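Filed under: Household Studies / Laundry and Storage

4.2 What people do with the folded pile

I'll admit I went into this part expecting the square fold to win easily. I do mine that way at home (badly!) and it always looks so neat on a shelf. 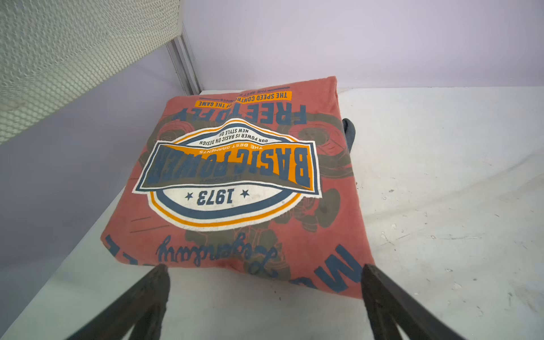 We ran 300 folds across the Venstead and Nekow homes, and T-shirts with a big stiff print on the front gave us the most trouble by far. The print wants to crease along one line and the sleeves want to go somewhere else. Stripes were easier, and I think that's mostly down to having lines to follow. 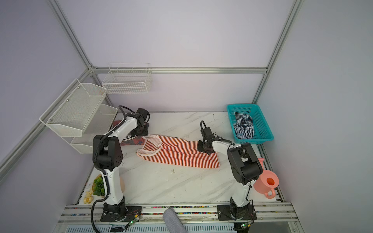

Figure 3. Striped and printed items on the marble-patterned tabletop, with a basket at the back right.

Baskets beat shelves in our notes, 124 mentions to 45, which surprised me a lot.
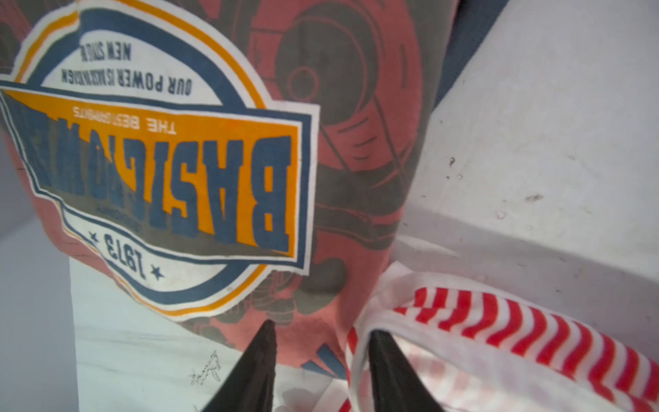 Oranuch Boonchu disagreed with my reading when I sent her the draft. People like baskets, she wrote, but they only fold for them when the basket is small, and I should split the counts by size before saying anything more.

So I did, and she has a point. In the small-basket homes folding held up into November, while the big-basket homes drifted back to stuffing things in.

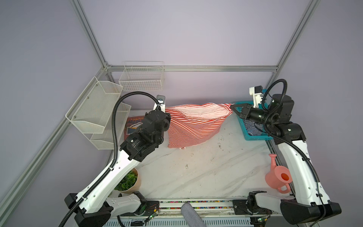
Soft, baggy items were the last to get folded in both groups, and section 4.3 takes those up separately.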